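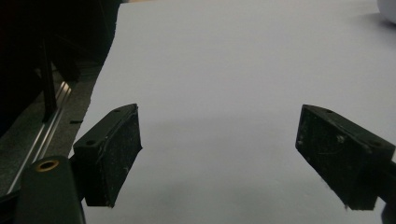
Ticket 227: left gripper episodes failing the sync check
Opened by: Teófilo Quintero
Project: Brinilero, Drillville site
Date: Jan 8, 2023
Status: closed, with one follow-up

Hi all, writing this down while I still remember it. I ran the first pass over the bowl set and the checker threw out 13 episodes, every one of them for the left gripper. The right side came through fine, which is what made me suspicious (if the whole clock had slipped, both sides would complain).

First thing I did was rerun the checker, because hope springs eternal. Same 13. Then I opened a few by hand in Levach and you can see the finger width go flat for a moment and then jump. The video keeps going the whole time, so it's the width readings dropping out and the pictures are okay.

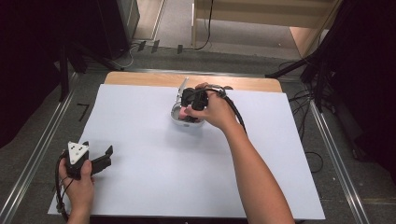
So my next guess was the cable. When I reach across to the bowl with my right hand, my left kind of drifts and turns at the wrist, and the loop on that side gets a good tug. I tried it on purpose: held the gripper still, wiggled the cable near the plug, and boom, flat line in the live plot! Did it three more times to be sure, and got it every time.

Swapped in the spare cable, left more slack at the wrist, and recorded 3 test episodes. All passed. I also wiped down the fingers while I was at it, which did nothing for the sync but they needed it.

Reply from Anselmo Sotelo:
Nice catch. Please don't patch the bad ones by filling in the gaps, I'd much sooner have them gone. The model will happily learn a hand that teleports. We need 800 clean episodes for the March training run, so just add the 13 back onto the list. Does Akande have the same cable on its left side?

Teófilo again:
Deleted, and they're back on the list. Akande does have the same kind, yes. I haven't wiggled that one yet, so I'm leaving it as the follow-up. The old cable is in my drawer with red tape on it, please don't put it back on anything.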